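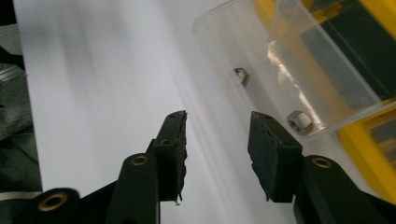
Figure 1. Wrist view, fingers open beside the clear box, two hex nuts inside.

Favel Hex Nut Handling Set: data card and recording rules

Maintainer: Ihor Vasylenko
Version: 1.2 (August)
Status: open for internal training use; outside use on request

Summary

Favel contains 1,196 episodes of hex nut handling, recorded with hand-held parallel grippers. The view is from the gripper. The rules below apply to all new episodes and were applied to the existing ones during the 1.2 review. Anything recorded under 1.0 that could not be brought into line was moved to the folder named retired and is not counted.

Contents

episodes/ one directory per episode, with video, gripper width and pose
labels/ one text file per episode
splits/ train, validation and test lists
retired/ old material, kept for comparison only
RULES.txt the section below, without comments

The test list holds 252 episodes. It is fixed for the life of version 1. Do not move episodes between lists, even to correct an uneven split.

Recording rules

1. An episode starts with the fingers open and the target nut in view. Start again if the target is hidden at the first image.

2. One target per episode. Other nuts may stay in the container. Do not clear them out between episodes.

3. Approach from the open side of the container. Do not push the container with the gripper body to improve the angle. If it moves by accident, finish the episode and set the flag container_moved.

4. Keep the work surface plain and light within reach of the fingers. Objects at the margins are allowed and should not be tidied between episodes in the same session.

5. Clear plastic containers are permitted. Glare on the walls is not grounds for rejection unless it covers the target through the whole approach.

6. Close on opposite sides of the nut. Contact on one pad only is labeled partial, whatever happens next. 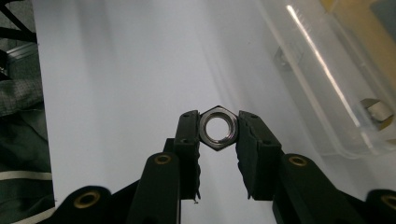 After closing, hold still for 40 images before any transfer. The hold gives the width signal time to settle, and the labeling script looks for it. Episodes with a shorter hold fail the check and are listed in the session log. Do not pad them by repeating images.

7. The orientation of the nut in the grip is free. Corner up, flat up and tilted grips all go under the label grasp. Use the notes field if the bore faces away from the camera.

8. A dropped nut ends the episode. Label it drop and keep it. Deleting drops was common in 1.0 and made the success figures useless.

Pads and linkage

Inspect the finger pads before each session and enter their condition in pad_state: clean, rough or torn. Rough and torn pads are both accepted. Swap pads only between sessions, never inside one. Check that the pivots move freely and that no linkage bolt has backed out. A pad change requires a new width calibration with the Cima gauge block, 200 samples, fingers unloaded.

Labels

grasp, partial, drop, abort. Lower case, one per file. Abort covers operator stops and tracking loss. A second labeler reads every partial; disagreements go to the maintainer.

Known limits

All sessions used the same type of gripper (Dirkex, second build). Motion blur is present during fast approaches and has not been filtered. Pose drift near reflective walls has been seen but not measured. The set says nothing about threading or fastening and should not be used to support claims about assembly.

Changes in 1.2

Added pad_state. Rule 6 reworded after comments from the Sydorenko bench. Checker now rejects upper-case labels.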